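Buntes Geschirr auf grünem Tuch

Stand 26. Mai

Das Plastikgeschirr von Bodusska gehört seit September zum Verleih in Jandton. Der ganze Satz umfasst 116 Teile: Teller, Schüsseln, Schalen und Becher, dazu ein paar Nachkäufe aus einer älteren Serie, die im Farbton leicht abweichen. Gelagert wird alles in zwei Kisten im Regal links neben der Tür. Wer etwas ausleihen möchte, trägt sich wie bisher in die Liste ein und nimmt entweder eine ganze Kiste oder eine Auswahl nach Farben mit.

Auf dieser Seite sind einige Stücke auf dem Tisch mit dem dunkelgrünen Tuch zu sehen. Das Tuch kann mit ausgeliehen werden. Es ist bei 40 Grad waschbar und kommt bitte nicht in den Trockner. Auf Dunkelgrün kommen die hellen Farben gut zur Geltung, bei Rot und Lila hängt es vom Licht ab.

Die Schüsseln sind die am häufigsten verliehenen Teile. In die großen passt ein Salat für eine Tischrunde, die kleineren werden meist für Obst, Knabberzeug oder Soßen genommen. Die Ränder der großen Modelle sind ausgestellt, sie lassen sich dadurch gut greifen und stapeln. Zum Stapeln bitte immer gleiche Größen nehmen – sonst klemmen sie, und das Auseinanderziehen hinterlässt Kratzer.
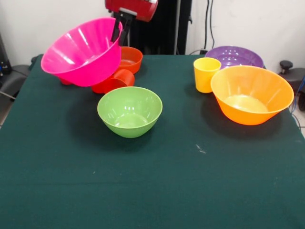 Schüsseln und Becher in kräftigen Farben. Das große Stück in Pink ist innen gerippt, weiter vorn steht die Schüssel in Limettengrün.

Die Rippen an der Innenseite gibt es bei mehreren Formen. Beim Abwasch von Hand reicht eine weiche Bürste. Ein Schwamm mit rauer Seite macht die Oberfläche mit der Zeit matt, das ist bei zwei Schüsseln aus der ersten Lieferung schon passiert. In der Spülmaschine gehört das Geschirr in den oberen Korb, ohne Trockenprogramm.

Zu den Farben: Im Katalog von Bodusska werden sieben geführt. Wir unterscheiden auf der Liste etwas gröber, weil Rot und Orangerot bei Kunstlicht schwer auseinanderzuhalten sind. Adel Benjelloun hat die Liste deshalb überarbeitet und beide Töne zusammengelegt. Pink und Magenta laufen ebenfalls in einer Zeile. Wer für eine Tischdekoration einen genauen Farbton braucht, schaut sich die Teile am besten vorher bei Tageslicht an.

Die Teller sind flach und haben einen Rand, der ein Verrutschen kleiner Schalen verhindert. Als Unterteller für Dips hat sich die Kombination aus Teller und Schale bewährt. Man kann dafür gleiche Farben nehmen oder mischen, auf einer langen Tafel sieht gemischt lebendiger aus. Für Kinder ist es auch praktisch, wenn jedes Kind seine Farbe den ganzen Nachmittag behält.

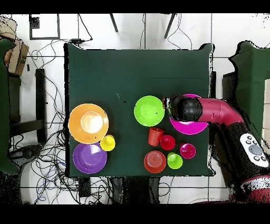 Teller, Schalen und Becher von oben. Links eine pfirsichfarbene Schale auf dem orangen Teller, darunter ein Teller in Lila.

Die Becher gibt es in zwei Größen. Die großen fassen 300 Milliliter, die kleinen sind für Wasser, Saft oder auch einmal für Buntstifte gedacht. Einige laufen nach unten schmal zu. Diese Becher lassen sich besonders platzsparend ineinanderstecken, kippen aber leichter um, wenn sie leer sind. Draußen bei Wind nimmt man besser die mit geraden Wänden.

Heiße Getränke sind für keinen der Becher vorgesehen. Tee oder Kaffee bitte in eigenen Tassen ausschenken, die Firma Brarnomex verleiht auf Anfrage auch Porzellan. Ebenso gehört das Plastikgeschirr nicht in die Mikrowelle.

Bei der Rückgabe kommen die Teller nach unten in die Kiste, darauf die Schüsseln mit der Öffnung nach oben, die Becher seitlich in die Lücken. Alles muss vollständig trocken sein. Fehlt etwas oder hat ein Teil einen Sprung, genügt ein Zettel mit Form und Farbe. Ersatz bestellt Chathurika Debnath gesammelt, das kann ein paar Wochen dauern.

Ein kleiner Nachtrag zu den roten Bechern: Sie werden gern einzeln mitgenommen und dann in anderen Küchenschränken wiedergefunden – bitte dort auch einmal nachsehen. In der Liste stehen sie jetzt mit eigener Zeile und nicht mehr unter »Verschiedenes«.
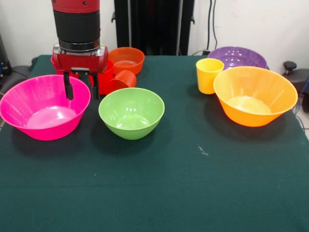
Rote Becher, einer davon liegend, daneben die grüne Schüssel.

Gayan Biswas schreibt dazu: Wir hatten das Geschirr für einen Geburtstag im Garten und waren zufrieden. Die kleinen Becher haben für die jüngeren Kinder gut gepasst. Nur Tomatensoße sollte man nicht über Nacht in den hellen Schalen stehen lassen, eine war am nächsten Morgen orange verfärbt. Mit Natron und etwas Sonne ist der Fleck bis auf einen blassen Rand wieder weggegangen. Kann man die Teller auch ohne die Schüsseln ausleihen?

Ja, Teller gibt es auch einzeln. Bitte in der Liste die Farbe dazuschreiben und die übrigen Teile in der Kiste lassen. Der Hinweis mit dem Natron kommt auf das Merkblatt.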